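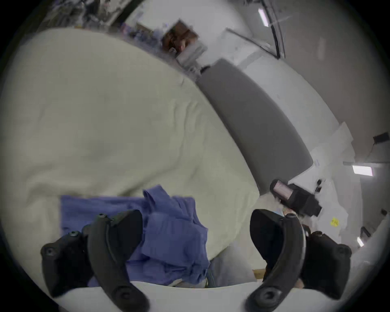 Open Day Safety Checklist: Hand-Held Gripper Demonstration, Bedding Station
Site: Prenholm, Tindel building, room 141
Date of visit: 27 May 2025
Checked by: Viorica Ciobanu
Station lead: Arvo Rautiainen
Status codes: OK / Fix before opening / Note

1. Gripper hardware

1.1 Screws on finger mounting blocks tight, both sides. OK
Comment: Checked with the hex key from the station drawer. Put the key back after use. It was missing in January.

1.2 Finger tips free of burrs and sharp edges. OK

1.3 Brackets secure, no play when shaken by hand. Fix before opening
Comment: Slight movement on one of the Ahonen units. Arvo retightened it at the station and I rechecked. Closed.

1.4 Housing clean, no cracks. OK
Comment: Wipe the white housing between visitor groups. Dry cloth only.

2. Work area

2.1 Cloth for the folding task clean and free of pins, tags and loose threads. OK
Comment: Blue cloth in use, on top of the cream comforter. Spare cloths are in cabinet 348.

2.2 Comforter does not hang where people walk. OK

2.3 Paper and packaging cleared from the station. Fix before opening
Comment: White paper and packaging piled against the wall. Move to recycling before the first group. Raimo Saarela to confirm.

2.4 Shelves stable, nothing heavy above head height. Note
Comment: Shelves are crowded. Nothing loose when I checked, but I would like them thinned out before the next visit.

2.5 Lighting sufficient for the task. OK

3. Visitors

3.1 Safety talk given before anyone handles a gripper. OK
Comment: Oliwia Śliwiński gives the talk. Please include the line about keeping the free hand away from the fingers while they close. It was left out at the rehearsal.

3.2 Long hair tied back, lanyards and scarves off. Note
Comment: Visitor badges are on lanyards. Ask reception for clips.

3.3 One visitor per gripper, staff member within reach. OK

3.4 Children under 12 watch only. OK

4. Power and emergency

4.1 Chargers unplugged while visitors are in the room. OK

4.2 Exit route clear and door opens fully. OK

4.3 First aid kit present and in date. Fix before opening
Comment: Eye wash expired. Seidu Alhassan is bringing one over from Brekport.

4.4 Emergency extension 816 posted by the door. OK

Open items at time of check: 2.3, 4.3
Recheck both and initial here before the first group enters: ______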